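分类：软件与数据 ／ 双臂操作 ／ 开发文档
阅读时间：20 分钟

Ferkska：双臂家务操作软件包说明及数据卡（猫砂清理任务分册）

本文件为 Ferkska 软件包随附的说明文件，兼作配套示教数据的数据卡，适用于猫砂清理任务分册。

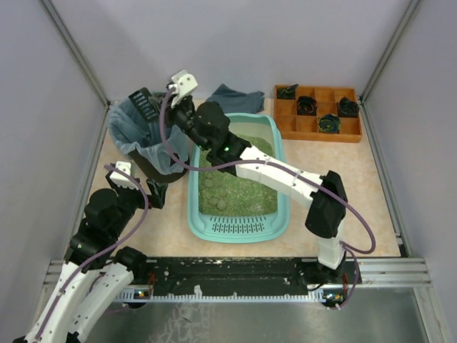 Ferkska 由 Hadilberg 研究所操作软件组维护，包括感知、任务规划、运动规划、底层控制与数据工具五个部分。各部分可单独安装，接口以本文件所列为准。早先在组内流通的接口草稿一律作废，仍按草稿编写的外部模块应在升级前完成迁移，迁移办法见“从旧版升级”一节。

本分册只涉及猫砂清理任务，即以双臂配合猫砂铲，将砂盆内的结团铲出并送入垃圾桶。餐具归位、织物折叠等任务另有分册，其数据格式与本分册相同，标注规则不同，请勿混用。

一、适用范围

本软件包面向从事双臂操作研究的单位和个人，用于以下工作：示教数据的采集与回放；模仿学习策略的训练与评测；基于几何模型的规划方法与学习方法之间的对照实验；控制器参数整定。

下列用途不在支持范围之内：无人值守的长时间运行；有人或动物进入工作区时的运行；任何与医疗、护理有关的场合。软件包中的安全检查只覆盖机械臂之间、机械臂与围板及已登记物体之间的碰撞，不具备人员检测功能，使用单位须自行设置独立的急停与隔离措施。

软件包对机械臂型号没有硬性要求，只要驱动层能够提供关节位置、关节速度和夹爪开度，并接受关节位置指令，即可接入。力矩反馈为可选项，缺少时接触检测模块自动退化为基于位置误差的判断，误报率会上升，评测结果应注明所用方式。

二、目录结构

ferkska/core　公共数据类型、时间同步、日志
ferkska/perception　分割、位姿估计、砂面高度图
ferkska/ternach　任务规划与运动规划
ferkska/control　关节插补、接触检测、限位与急停
ferkska/quintanilla　采集、回放、标注与校验工具
configs/litter　本任务的全部配置
docs　接口文档与标定记录表
tests　单元测试与回放测试

Ternach 与 Quintanilla 两个模块历史较长，曾作为独立项目发布，因此目录命名方式与其他模块不一致。为避免破坏已有脚本，维护组决定保留原名。

三、安装

软件包以源码形式发布。建议在独立的虚拟环境中安装，并使用仓库内锁定的依赖文件。安装命令如下：

pip install -r requirements.lock
pip install -e .
ferkska doctor

最后一条命令检查驱动、相机、配置文件和磁盘权限，逐项给出结果。凡标为“失败”的项目必须处理后方可上电；标为“提示”的项目可以保留，但会写入此后每一条采集记录的元数据，供下游使用者筛选。

仅做离线训练或数据分析的用户无须安装驱动层，执行 pip install -e .[offline] 即可。离线安装不包含 ferkska/control，导入该模块时会抛出 ControlUnavailable 异常，属预期行为。

四、工作站约定

为使不同站点的数据可以合并使用，工作站须满足下列约定。

（一）两台机械臂安装于工作区前侧，左臂记为 arm_l，右臂记为 arm_r，左右以相机视角为准。早期有站点以机械臂自身朝向定义左右，造成一批数据左右互换，后经人工核对改正。新建站点在首次提交数据前，须运行 ferkska check-side，由程序依次微动两臂，操作员在画面中确认。

（二）工作区坐标原点取前侧横梁中点在台面上的投影，x 轴指向右，y 轴指向后，z 轴竖直向上。长度单位为米，角度单位为弧度。配置文件中允许写角度制，但字段名须以 _deg 结尾，否则解析器按弧度处理，并且不会提示。

（三）相机固定安装，视野须覆盖砂盆、垃圾桶以及两臂末端的全部可达区域。相机位置一经变动，须重新标定并换用新的标定编号，不得沿用旧编号覆盖旧文件。

（四）线缆须有足够余量。固定过紧时，腕部在大角度翻转中会出现额外阻力，接触检测模块可能将其误判为铲子触底。余量过大同样不可取：线缆扫过砂面会扰动高度图，垂落在物体前方则造成遮挡。标定记录表中设有“线缆走向”一栏，每次重新固定后应当更新。

（五）围板应为低反光的浅色表面，各面之间亮度差异不宜过大。采用其他背景的站点可以提交数据，须在站点元数据中将 background 字段设为 custom。

五、感知模块

感知模块输出三类结果：物体实例掩码、物体位姿、砂面高度图。

实例掩码的类别表位于 configs/litter/classes.yaml，必备类别有砂盆、垃圾桶、猫砂铲、结团和夹爪。布料、分格盘等与任务无直接关系的物品统一归入 distractor 类。干扰物参与碰撞检查，不参与任务规划。采集时鼓励在场景中摆放干扰物，其位置应当随场次更换。

结团的分割是本任务中最不稳定的环节。结团与周围猫砂在颜色上可能十分接近，尤其在砂粒本身带有斑点纹理时，单纯依靠颜色的方法会将普通砂粒误识别为结团，也会将相邻的数个结团并为一个。现行方法同时使用颜色和局部高度两种线索，先以高度图提出候选区域，再由分割网络确认。候选区域的最小面积由 clump.min_area 控制，更换猫砂种类后应重新整定此值。

相邻结团的拆分采用分水岭方法。拆分结果只用于决定铲取顺序，不作为计数依据。任何引用本软件包输出来报告结团数量的做法，均超出设计用途。

猫砂铲的位姿估计依赖铲面栅条的方向。铲子倚靠在桶沿、铲面朝上时，栅条清楚，估计较为可靠；铲面被夹爪遮挡一半以上时，模块返回的 confidence 会明显降低，此时规划模块应退回等待状态，不得使用上一时刻的位姿代替。该规定是硬性的，曾有外部用户为提高节拍修改此处逻辑，造成夹爪与桶壁碰撞。

垃圾桶套有塑料袋时，半透明的袋口会使桶沿的深度数据出现空洞。模块对桶沿做椭圆拟合以补全缺失部分，拟合残差超过阈值时报告 RIM_UNCERTAIN。袋口翻折不匀、局部鼓起均可能触发此状态，重新整理袋口后一般即可恢复。

六、Ternach 规划模块

Ternach 分为任务层与运动层。

任务层以状态机描述清理流程，默认包括取铲、接近、铲取、筛抖、转运、倾倒、复位七个状态。每个状态均有进入条件、退出条件与失败去向，写在 configs/litter/task.yaml 中。用户可以增加状态，但不得删除“复位”，控制模块在收到软停止指令后会强制跳转至该状态。

筛抖的幅度和次数由 sift.amplitude 与 sift.cycles 设定。幅度过大时结团容易碎裂，碎块落回砂面后难以再次识别；幅度过小则大量干净砂粒随结团一并倒入桶中。两项参数与铲的栅条间距、砂粒大小都有关系，随附的默认值只在 Hadilberg 站点验证过。其他站点应以回放工具中的 sift-report 命令检查残留情况，再作调整。

运动层为两臂联合规划。两臂工作空间在砂盆左后方与垃圾桶之间高度重叠，是本任务中碰撞风险最集中的区域。规划器将该区域设为互斥区，名为 bin_zone，同一时刻只允许一台机械臂持有通行权。交接动作需要两臂同时进入时，须由任务层显式申请 shared 模式，进入后末端速度上限自动降低。

通行权的申请与释放写入日志。如发现某臂在互斥区边缘长时间停留，应首先检查另一臂是否在异常退出后未释放通行权。命令 ferkska zone --list 可显示当前持有者，ferkska zone --release 可手动释放，后者只能在两臂均处于静止状态时执行。

连杆几何模型采用胶囊体近似，较实际外形略有放大。大臂横跨砂盆上方时，放大后的模型可能与砂盆边沿重叠，规划器因此拒绝一些实际可行的姿态。如确有需要，可将 capsule.margin 调低，调整幅度应在标定记录表中留存，并由第二人复核签字。

规划失败时返回的错误码含义如下：

NO_IK　目标位姿无逆解，常见于目标过于靠近围板
ZONE_BUSY　互斥区被占用，等待超时
SELF_CLEAR　两臂间距不足
RIM_UNCERTAIN　由感知模块传入，桶沿拟合不可信
SCOOP_LOST　猫砂铲位姿置信度不足
STALE_MAP　砂面高度图超过有效时限

出现 STALE_MAP 时不应简单重试。高度图过期多由机械臂长时间遮挡砂面造成，需先令遮挡的一臂让开，再重新取图。任务层默认配置已包含让位动作，自行编写状态机的用户应当自行实现。

七、控制模块

控制模块接收规划模块或学习策略给出的关节目标，经插补、限幅后下发驱动层。学习策略的指令频率为 20 Hz，由模块内部插补至驱动层所需频率。策略输出以动作块形式提交，相邻动作块的重叠部分按时间加权融合，融合方式可选线性或指数，默认为线性。

限幅检查依次为关节限位、关节速度、末端速度、末端高度。末端高度下限按区域设置：砂盆范围内允许低于盆沿，其他区域不得低于台面安全高度。砂盆位置由感知模块在每场开始时登记，场次进行中若砂盆被推移，登记位置不会自动更新，此时下限可能失准。检测到砂盆位移超过阈值时，控制模块触发软停止，由操作员确认后重新登记。

接触检测用于判断铲尖是否触及盆底。触底后控制器转为沿盆底平移，法向位置由砂面高度图与盆底模型共同约束。没有力矩反馈的机械臂须降低平移速度，configs/litter/no_torque.yaml 提供了相应配置。

急停分为两级。软停止令两臂减速停止并保持姿态，夹爪维持当前开度；硬停止切断指令输出，其后的行为取决于驱动层。部分驱动在硬停止后会失去保持力，机械臂将因自重下落，操作员应在首次使用前于空载条件下确认。

指示灯状态由驱动层决定，各型号含义不同，本软件包不作统一解释。请勿以指示灯颜色作为判断控制模块状态的依据，应使用 ferkska status 命令。

八、Quintanilla 数据工具

Quintanilla 提供采集、回放、标注、校验四组命令。

quintanilla record　开始采集一场示教
quintanilla replay　离线回放，可叠加掩码与规划轨迹
quintanilla label　打开阶段标注界面
quintanilla verify　校验时间戳、缺帧及元数据

采集时，操作员须先选定场景模板，按模板布置物品，再由程序提示开始。开始后不得以手调整物品。确需干预的，应结束本场并标记为 aborted。中止的场次不删除，单独存放，可用于失败检测的研究。

回放工具默认不连接驱动。需要在实机上重放轨迹时须附加 --live 参数，程序要求操作员逐项确认物品布置与录制时一致。由于猫砂表面无法复原至录制时的形状，实机重放只能检验臂的运动，不能用于评价铲取效果。

校验不通过的场次不得进入发布目录。常见原因有：关节数据与图像时间差超限、夹爪开度通道缺失、标定编号与采集时段不符。前两项通常无法补救；标定编号有误的，可在核对站点记录后更正，更正过程须写入 changes 字段。

九、数据卡

名称：Ferkska 猫砂清理双臂示教数据
发布单位：Hadilberg 研究所操作软件组
联系人：Marisol Oyelaran（软件）、Trinity Benavides（数据）
发布日期：2026年7月7日
模态：固定相机图像、双臂关节状态、双臂夹爪开度、动作指令、阶段标注
规模：3000 场示教，其中 600 场附有逐帧实例掩码

采集方式。全部示教由经过培训的操作员以遥操作方式完成。操作员在提交正式数据之前，须通过练习模板考核。数据中不记录操作员姓名，只保留不可逆的匿名编号，用于按操作员划分训练集与测试集。

场景构成。每场至少包含砂盆、垃圾桶和猫砂铲各一件。干扰物从物品库中抽取，包括布料、分格盘和若干小件。小件在分格盘中的摆放没有规律可循，部分格内有物，部分格为空，均属正常。结团以替代材料制作，数据中不含动物排泄物。

阶段标注。标注以状态机的七个状态为基础，另设“等待”与“其他”两类。双臂分别标注，同一时刻两臂可处于不同阶段。一臂在垃圾桶旁悬停、另一臂处于砂盆上方时，两臂的标签应分别依据各自随后的动作确定，不得仅凭单帧姿态判断。标注员对边界时刻意见不一的，取较早者，并保留双方原始标注。

掩码标注。逐帧掩码由分割网络生成初稿，再经人工修改。线缆单独设类，不并入机械臂。线缆跨越砂盆上方时，砂面掩码按可见部分标注，不作遮挡补全。半透明袋口归入垃圾桶类。铲面栅条之间透出的背景归入铲子类，此项规定是为了保持位姿估计训练的一致性，对需要精细轮廓的用途可能不适合。

划分。训练集、验证集与测试集按场景模板划分，同一模板不跨集合。测试集另含一个“换砂”子集，其所用猫砂的颜色未在训练集中出现。报告结果时，换砂子集应单独列出，不与其余部分求平均。

已知偏差。第一，右利手操作员占多数，右臂承担铲取的场次明显多于左臂，以本数据训练的策略在要求左臂铲取时表现较差。第二，砂盆大多位于工作区中部，靠近围板的布置较少。第三，光照均匀，缺少强阴影与直射光条件。第四，操作员倾向于先铲取靠近自己一侧的结团，策略可能习得这一顺序，使用者若研究铲取顺序问题，应当对此加以控制。

不宜用途。本数据不宜用于估计真实家庭环境中的清理成功率，不宜用于评价任何猫砂或清洁用品的品质，也不宜用于推断操作员个人的行为特征。

隐私。围板以内不出现人员面部。采集音频通道始终关闭，发布文件中不含音频。

十、文件格式

每场示教存为一个目录，内含下列文件：

meta.json　场次元数据
frames.mp4　固定相机视频
states.parquet　关节与夹爪状态
actions.parquet　动作指令
phases.csv　阶段标注
masks.zip　逐帧掩码，仅部分场次提供

meta.json 的必填字段为 episode_id、site、template、calib_id、operator_hash、litter_type、background、outcome。其中 outcome 取值为 success、partial、fail、aborted 之一。partial 指至少有一个结团入桶而仍有结团留在盆内；因筛抖造成的碎块不计为结团。

时间戳一律采用单调时钟，起点为本场开始时刻。跨场次比较绝对时间没有意义，发布前已去除日历时间。

读取数据的最短写法如下：

from ferkska.core import Episode
ep = Episode.open(path)
for step in ep.steps():
 image, state, action = step.image, step.state, step.action

Episode.open 默认按图像时刻对齐状态与动作。需要原始采样的用户应传入 align=False，并自行处理三路数据长度不等的问题。

十一、评测规程

评测在 4 个固定模板上进行，每个模板的重复次数由使用者确定并在报告中写明。各模板的物品布置图见 docs/layouts，布置完成后由 ferkska check-layout 与参考位置比对，偏差超限者不得开始。

每次评测记录以下内容：最终 outcome；各阶段用时；互斥区等待时间；软停止与硬停止次数；落在砂盆和垃圾桶以外的砂粒情况。最后一项由评测员目视分为“无”“少量”“明显”三级，评测员不得为被评方法的开发者。

允许被评方法在一次评测中重复尝试铲取，不允许人工复位后继续计入同一次评测。铲子掉落于工作区内的，若方法能够自行拾起，可继续；掉落至横梁以外的，按 fail 处理。

基线方法有两种，分别为 Ternach 默认状态机与动作块模仿学习策略，训练脚本和权重均随软件包提供。基线结果见 docs/baselines，更换硬件后数值会有变化，不建议直接引用表中数值与本地新方法比较，应在本地重跑基线。

十二、从旧版升级

三月以前的版本使用单一动作通道，两臂指令拼接为一个向量。现行版本将左右臂分开存放。转换命令为：

quintanilla convert --from legacy --to current 目录名

转换程序不修改原目录。旧版数据中没有 operator_hash 字段，转换后填为 unknown，此类场次在按操作员划分时全部归入训练集。

旧版配置中的 zone_lock 已更名为 bin_zone，旧名暂予保留，读取时给出警告，将在后续主版本中移除。旧版的 sift_time 无对应参数，须改用 sift.cycles。

十三、问题报告与贡献

问题报告应附 ferkska doctor 的完整输出、相关场次的 episode_id 以及日志文件。涉及碰撞或急停的报告优先处理，请在标题中注明“安全”。只附截图而没有日志的报告，维护组可能无法受理。

代码贡献须通过全部单元测试与回放测试。修改 ferkska/control 的提交，另须附实机空载测试记录，并由 Marisol Oyelaran 或其指定人员审核。新增数据的站点请先与 Trinity Benavides 联系，领取站点编号与标定记录表，未领编号而自行采集的数据不予追认。

分支命名、提交信息格式与代码风格要求见 docs/contributing。文档改动无须运行回放测试。

十四、许可与引用

软件代码与示教数据分别适用不同的许可条款，全文见仓库根目录 LICENSE 与 DATA_LICENSE。再分发数据子集时，须保留原始 episode_id 和本数据卡，不得删去“已知偏差”部分。

引用时请写明软件包名称、分册名称及所用版本号。使用换砂子集或逐帧掩码的，请一并注明。

联系：Hadilberg 研究所操作软件组　｜　版权所有，保留一切权利　｜　返回顶部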